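Towels, Baskets and Folding: Your Questions

I run the laundry page for Nomville, our little home-and-linen blog, and my inbox fills up with the same towel questions every March when people start clearing out closets. So I finally put my answers in one place!

Folding day, dark towels and a white table:
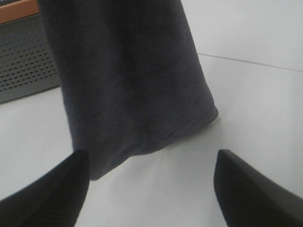
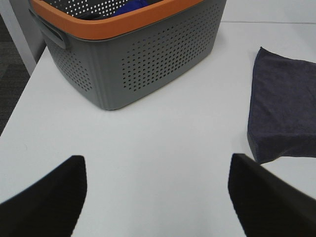 Why do you fold on a table and not on the bed?

Because my back is not what it was, mostly. A bed is too low and too squishy, and you end up chasing your fold around the comforter. A table lets you get a proper flat edge. I'm a big fan of a white top for dark towels too, since lint shows up right away and you can wipe it off before the next one goes down.

What's your basic towel fold?

Hold it up by one end and let it hang for a second so the wrinkles drop out (a little shake helps). Lay it down, fold it in half the long way, then in thirds. If your shelf is shallow, go in half and then in half again. I put the folded edge facing out because I like how it looks, and my linen closet has a door that never quite closes, so I have to look at it a lot.

Do I really have to wash dark towels separately?

For the first 5 washes, please do! I once put a new charcoal one in with my cream pillowcases and they've been dishwater gray ever since. After that I mix all my darks together, navy, gray, black, whatever. Just keep them away from anything white and fuzzy.

My new towels don't soak up anything. Are they bad?

Probably not. A lot of towels come with a finish on them from the factory. Wash them a couple of times with no fabric softener and see how they do. I gave up softener on towels years ago and don't miss it.

Plastic basket or wicker?

Plastic, with holes. I love the look of wicker, but it snags terry loops like crazy and I've pulled threads on some of my favorites. Holes let the air through, and you can rinse the whole thing out in the tub.

What does GSM mean on the label?

Grams per square meter, so how heavy the fabric is. I like 400 for everyday bath towels. Higher feels lovely but takes forever in my dryer, which is old and grumpy. The 200 kind is fine for the gym or the dog.

Where do you get yours?

The bath sheets are from the Drutevard outlet, and I pick up plain hand towels at the Fang store in Virkidham whenever I'm over that way. Buy two more than you need, in the same color, because the shade always changes by the time you go back.

How do I get rid of that musty smell?

One hot wash with a cup of white vinegar and no detergent, then a second wash with your regular detergent. Dry them all the way before folding, even the thick hems. I pinch the hem to check, and if it's the least bit cool it goes back in for ten minutes.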